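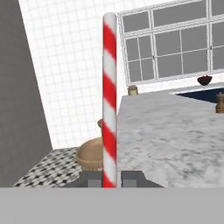

grout_expectations
Went to three open houses on Thursday and I'm now convinced every kitchen in Skunduvmont was done by the same person over one long weekend. My question is about small square tile on a whole wall. My wife wants it, I see grout. White tile, light gray lines, fine grid all the way down to the floor like the wall behind the candy-striped pole up there, and I can already feel the toothbrush in my hand. Does anybody live with this? Not "my cousin has it." Live with it.

pbj_upstairs
Live with it, eight years. You stop seeing the grout after a month. Then your mother-in-law visits and you see it again.

Trolum_Dave
Epoxy grout. End of thread.

pbj_upstairs
Epoxy grout is a nightmare to put in with tile that small. I watched a grown man cry in my hallway. Regular grout, good sealer, reseal every couple of years.

Trolum_Dave
He should have mixed smaller batches.

grout_expectations
Got a quote from Subramaniam Tile: 564 extra for epoxy on a wall that size. The guy said it the way a dentist says "you may feel some pressure."

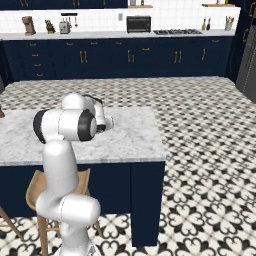
The other half of the argument is what goes with it. She wants a white marble top with the gray veins and navy cabinets under it. I like navy. I also like red wine, lemons and not owning coasters, so you see where this is heading.

khairul_chin
Marble etches. It will etch the first week. You either make peace with that or you buy quartz and tell guests it's marble. I did the second one and have been lying for years with no ill effects.

pbj_upstairs
Disagree, Khairul. Honed marble hides most of it. Mine looks lived in.

khairul_chin
"Lived in" is what people say about my car.

mudroom_mel
Nobody has mentioned the navy. Flat panels in a dark color show every fingerprint. I have two kids and a dog and the bottom third of my island is basically a police file. Get a satin finish, skip the matte.

Trolum_Dave
Matte is fine if you wipe it.

mudroom_mel
Dave, do you have kids?

Trolum_Dave
I have a cat.

grout_expectations
OK, so far I'm hearing seal it, lie about it, wipe it. Tustarari has a sample box for 70 bucks with chips of everything. Worth it, or do I just stand in the store and squint?

khairul_chin
Get the box. Put lemon juice on the marble chip overnight and leave it where your wife will find it at breakfast.

pbj_upstairs
Do not do that.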